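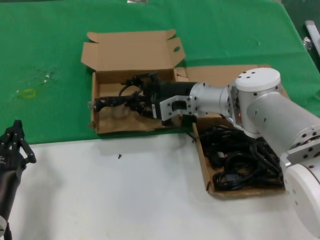
Maree Tolhurst
Stores and Despatch, Jotis

Boxes, paper and leads: changes from December

The loan shelf has been running short of boxes for most of the year. We have 26 kits on the register and at the last check seven had come back in something other than the carton they went out in, including a fruit box and two padded bags. From December every Jotis kit will travel in a cardboard box with its own attached lid, and the leads will go in a separate box.

The new cartons are the fold-over type in plain brown corrugated. The bottom makes a shallow tray and the lid is one tall flap with side tabs that tuck down inside the walls. Please fold the side tabs in first and then bring the lid over. If you push the lid down with the tabs on the outside it will look shut, but it comes open in the back of the car.

Please don't write on the cartons or run tape across the lid. Tape pulls the top layer of the cardboard off and we can't reuse the box after that. Suvau, who bring our stationery, have supplied paper bands that go around the middle and can be torn off at the other end. There is a roll of them beside the scales.

Packing paper

We have stopped buying bubble wrap. Each carton gets brown paper crumpled in the bottom before anything goes in. One long sheet is enough for most kits. Crumple it loosely so it has some spring in it, as a sheet that has been folded flat does very little. A second sheet goes on top if there is any rattle.

Send the paper back with the kit. It can be used many times over and the torn pieces go in the recycling bin at the Ledel Street door, not the general rubbish.

Leads and adapters

This is where we lose the most time. Leads come back in a heap, with the power adapter somewhere in the middle of the coils, and each heap has to be pulled apart before we can tell what is missing. Sorting the leads took up two full mornings last month.

When you pack up:

Unplug the lead from the adapter if it comes apart.
Coil each lead on its own, in loops a bit bigger than your hand. Don't wind it tightly around the adapter.
Put a tie on every coil. Ties are in the top drawer and we would like them back.
Put the adapter in last, where it can be seen when the lid is lifted.

The flatter of the two cartons is meant for leads. It doesn't need paper.

If you have spare black leads at home or in your desk that might be ours, drop them in. We won't ask how long you've had them. Check for a stock label first, as the Hoshino office has similar ones and they would like theirs returned to them.

Returns

Both cartons should come back together, with the kit number showing. Leave them on the returns bench and sign the sheet. Anything after hours can go in the cupboard beside the lift. For more cartons or bands, ring extension 735.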